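4. Does an upset make a better match? The Trultatton Cup spectator panel 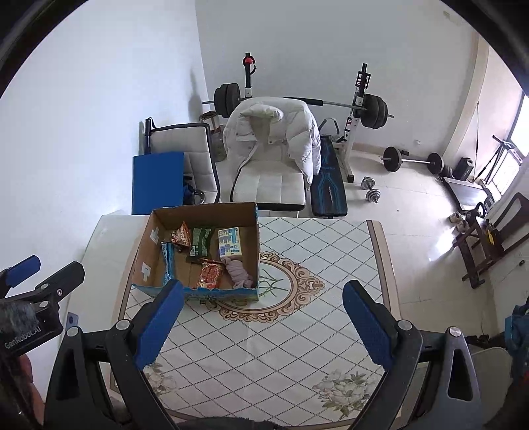

Figure 3. Open cardboard box with packets, a carton and a rolled cloth, on a table with a patterned tablecloth.

4.1 The claim and where it comes from

Supporters of knockout football tend to hold two beliefs at once. They want the strongest sides in the last rounds, and they say that the ties they remember most fondly are those in which a weaker side won. Csonka's earlier survey of season-ticket holders took the second belief more or less at face value and reported that "surprise" was the best single predictor of how much people said they had enjoyed a cup tie. The result has since been repeated in match programmes, in the Trultatton Cup's own planning papers, and in at least two proposals to change the draw so that smaller clubs are kept at home against larger ones.

We doubt that the survey can bear this weight. Its respondents were asked about matches they could recall, in some cases many years later, and a dull upset is still an upset and is still recalled. A dull win for the favourite is forgotten by the following week. If memory sorts matches in this way, then asking people about the ties they remember will make upsets look good even if they were no better to sit through than anything else on the card.

The aim in this section is modest. We compare what spectators said at the final whistle with what the same spectators said in May, when the competition was over, and ask whether the size of the upset matters to either.

4.2 Data

The panel covers 142 ties in the Trultatton Cup, from the first round proper to the final. Spectators were recruited at the turnstiles and filled in a short card before leaving the ground. We received 2,947 cards. After removing those with no seat block, those filled in by children without an adult's signature, and a bundle from Nendemau that had plainly been completed in one hand, 2,669 remained. Every person who left an address was sent the same questions again in May. Replies came back more readily from supporters of winning clubs, a fault we return to in 4.5.

Each card asked for a mark out of ten for the match as a whole, and separate marks for the quality of the play, the tension, and the crowd. There was also a box for free comments. We had hoped to use these more than we have done. A good many deal with the queue for the toilets.

The size of an upset was measured by the gap in league places between the two clubs on the morning of the tie. This is crude. It treats the gap between first and tenth as equal to that between fortieth and forty-ninth, which no supporter would accept, and it takes no notice of a strong club fielding its reserves. Bozsik has argued for ratings drawn from recent results instead, and we repeated the main comparisons using his method. The marks moved a little. The pattern did not, and we report only the simpler version.

4.3 Marks given at the whistle

On the day, spectators of upsets gave marks that were hardly different from those of other spectators once the supporters of the winning side had been set apart. People who had just seen their own club win were pleased, and those whose small club had beaten a large one were very pleased indeed. Supporters of the beaten side were miserable in equal measure. The neutrals, on whose behalf the whole argument is usually made, were few, and their marks for upsets were slightly lower than their marks for other ties.

The separate marks suggest why. Neutrals scored upsets higher for tension and lower for the quality of the play. Several wrote of a favourite that was "asleep", or of a winning goal that came from a goalkeeper's slip. One card from the tie at Nendemau reads in full: "Good for them. Poor game." We would not hang a theory on a single card, but it is a fair summary of the neutral replies.

It may be objected that neutrals who attend an early round on a wet Saturday are an odd lot. They may well be. They are still closer to the imagined television viewer than a man who has followed the same club since boyhood, and it is for the viewer that the draw would be altered.

4.4 Marks given in May

By May the picture had changed. Marks for upsets had risen among all three groups, even the losers, while marks for ordinary ties had drifted down. The rise was largest for the ties that had been talked about most in the local papers, whatever had been said of them on the day. A replay at the Illés ground, marked down harshly at the whistle for fouls and time-wasting, was remembered in May as one of the ties of the season.

Two readings are open to us. One is that people come to value what they have seen as they learn what it meant, and that the later mark is the truer one. A club that goes on to the semi-final casts some light back on its second-round win. The other is that respondents in May were no longer marking the match. They were marking the story, which they had by then heard several times from other people. We lean towards the second reading, chiefly on account of the marks for quality of play, which also rose. A later round cannot improve the passing in an earlier one.

4.5 What the panel cannot show

The cards were filled in by people who were already in the ground and who had chosen to stay to the end. Those who left early are missing, and at one-sided ties there may have been a lot of them. The May replies lean towards winners, as noted above. We tried weighting the replies to match the original cards, with little effect, but weighting cannot bring back people who have lost interest altogether, and these may be the very people whose opinion of the competition matters most.

The panel also covers one competition in one season. Csonka has pointed out to us that a season with a larger number of shocks might wear down their charm, or might increase it, and that our data have nothing to say either way. We agree. The Drilinar tournament, with its seeded early rounds, would make a useful comparison, though its organisers collect only attendance figures and round these to the nearest 1,000.

None of this rescues the original claim. Supporters may enjoy upsets for all sorts of good reasons, and a cup without them would be a poor thing. Whether a spectator with no stake in the result has a better afternoon when the smaller club wins is a different question, and on the evidence of the cards we see no ground for saying so. Proposals to change the draw should be argued on gate receipts or on fairness to the smaller clubs, where there are figures to be had. Section 5 takes up the gate receipts.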